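Fri 18 April

Right, it's a long weekend and I've finally got time to write up what I've been doing with my days. Thread on teaching a robot to pack a washbag by hand. I've been wanting to do this one for ages! 🧵

1/ The short version: I hold a gripper in my hand, I do the job, the gripper records what it saw and how it moved, and a robot arm learns from the recordings later. No arm anywhere near me while I'm working. It's a bit like writing in a copybook for somebody who'll trace over it.

2/ I came to this from remote control. At Skormont we drove the arm with a pair of joysticks, and I loved it, but my word it was slow. One sock into one drawer could eat a whole minute. You feel like you're eating soup with a litter picker.

3/ With the handheld you get your own wrist back. You tilt, you nudge, you slide a thing along the table until it sits right, and all of that goes into the recording. The first afternoon I did more good runs than in a week on the joysticks (I was grinning the whole way home).

4/ The current job is called Kozan, after nothing in particular as far as I know. Open case on the table, small toiletries in, small toiletries out, close it, open it, go again. We've got 237 runs in the bag and 175 of them passed the check.

5/ "What happened to the others?" Mostly me! Moving too fast is the big one. If you whip the gripper round, the picture smears and the tracking loses its place. You have to move like you're carrying a full cup of tea across someone else's carpet.

6/ Second biggest: using your free hand. You don't even notice you're doing it. A bottle starts to roll, your other hand shoots out and stops it, and that's the run gone. The robot hasn't got that hand. I now keep mine in my pocket.

7/ Things I didn't expect to have opinions on: zips. Mesh pockets. Lids that shut by themselves. Bottles are lovely when they're standing up and a right nuisance when they're lying down, especially with the round end facing you. Thin boxes are the opposite, dead easy flat and hopeless on end.

8/ Soft finger pads are brilliant, by the way. The old hard ones at Skormont used to fire a shampoo bottle across the room if you squeezed a touch off centre. With the soft ones the pad gives a little and wraps round, and you can feel through the handle when you've got it.

9/ A view from the gripper's side, lined up on the bottle:
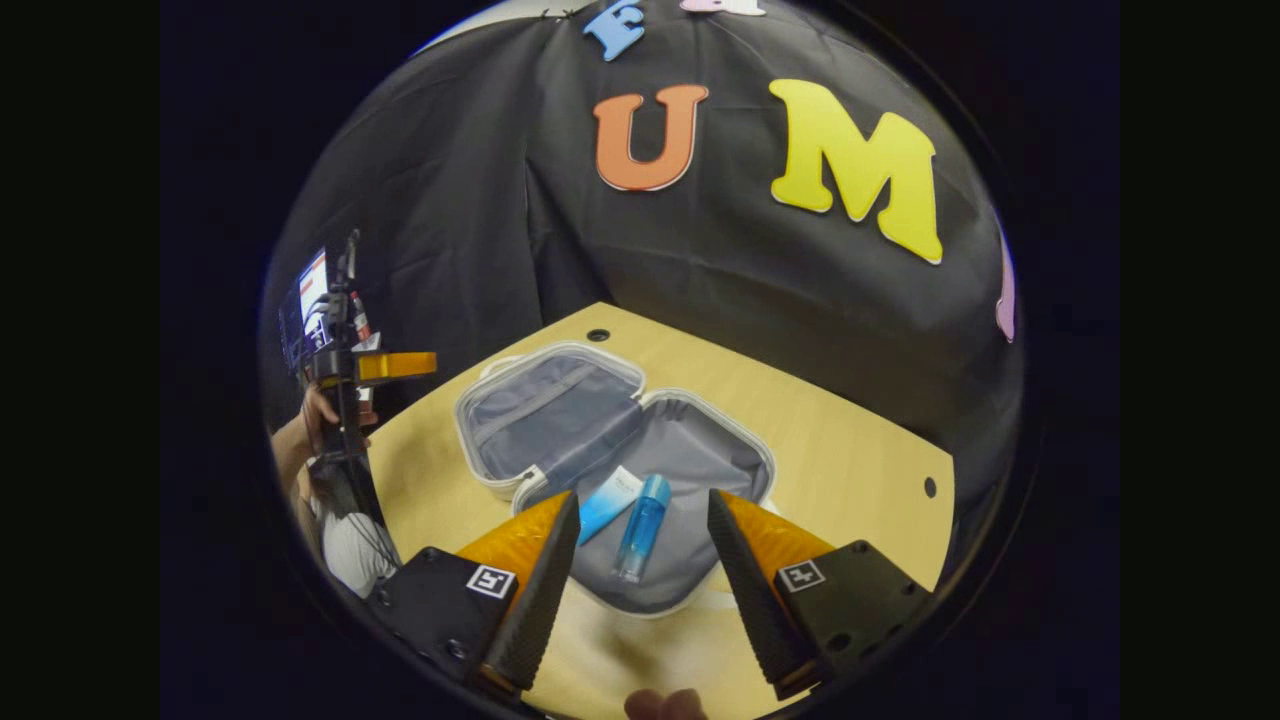

Orange fingers, blue bottle, case open. The square tags help work out where each finger is.

10/ Someone asked if it's boring. I can see why you'd think so, but no! By run 158 I'd found a way to come in low and let the edge of the pad meet the bottle first, and it felt like learning a new guitar chord. Then you have to unlearn it a bit, as we want plenty of different ways in. If every run is the same, the arm falls to bits when the case is turned round.

11/ So we swap things about. Case nearer, case further off, box at a slant, bottle on the other side. I do 4 goes with one layout and then shuffle the lot.

12/ The arm had its first try last week, using the early batch. It went for the box, got it, lifted it, had a long think, and put it down next to the case. I cheered anyway. The tilt of the wrist on the way in was MY tilt. Very odd and very lovely to see your own habit come out of a machine.

13/ Next up is Jiletti, the two-handed one, where one gripper holds the lid and the other does the packing. I've had a quick play and my brain wasn't ready for it. Pat your head, rub your tummy sort of thing.

14/ After that it's Zerar, folding flannels, which I'm told will run till December. If anyone here has recorded cloth with a handheld gripper, please tell me how you stop the corners flopping over. Replies are open and I'll be reading them with a hot cross bun.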